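## 4. Setting up your comment section in Stelo

Okay, this is the part where your blog starts talking back! Once comments are on, readers can reply to posts, reply to each other and follow a thread by email. Set aside around 15 minutes, and have at least one published post ready to test with.
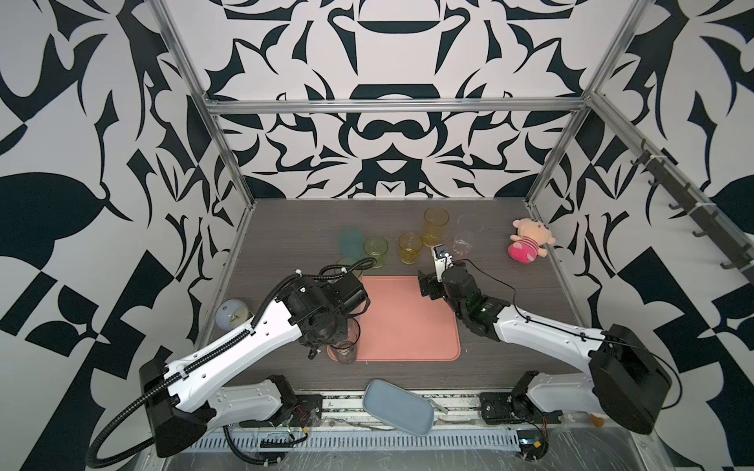
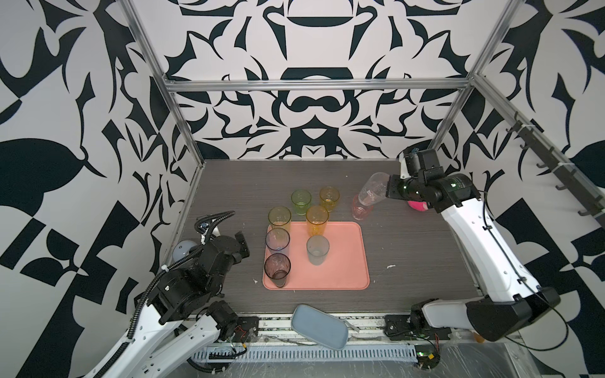
### 4.1 Turn comments on

1. Log in and open **Dashboard > Conversations**.
2. Switch **Allow comments** to On. The change covers new posts only.
3. To include older posts, click **Apply to archive** and wait for the green check mark.
4. Under **Who can comment**, pick *Anyone*, *Signed-in readers* or *Followers*. Signed-in readers is a lovely middle ground for a new blog.
5. Click **Save**.

**Note:** If you moved over from Medutside, your old comments come across with their original names and dates. Run the import *before* step 3 or you'll see some of them twice (easy to fix, but a bit of a chore – see section 9).

### 4.2 Choose a layout

Stelo comes with two comment layouts, and they both look great on a phone.

- **Segura** nests replies under the comment they answer, up to 5 levels deep.
- **Postell** keeps everything in one flat list, newest first. Perfect for giveaways and quick hellos!

You can swap layouts any time without losing a word.

### 4.3 Set up the spam filter

1. Open **Conversations > Filter**.
2. Set **Hold comments with links** to 1 or more.
3. Add any words you want held for review, one per line. The list takes up to 33 entries.
4. Click **Save**, then leave a test comment from a private browser window with a link in it.
5. Check that it shows up under **Waiting**.

**Caution:** *Empty Waiting* deletes held comments for good. There's no undo, so skim the list for real readers first.

If your test comment doesn't appear, refresh the page and check that the post itself isn't set to **Comments closed**. That setting always wins over the blog-wide one.

Next up is section 5, email alerts – my favorite!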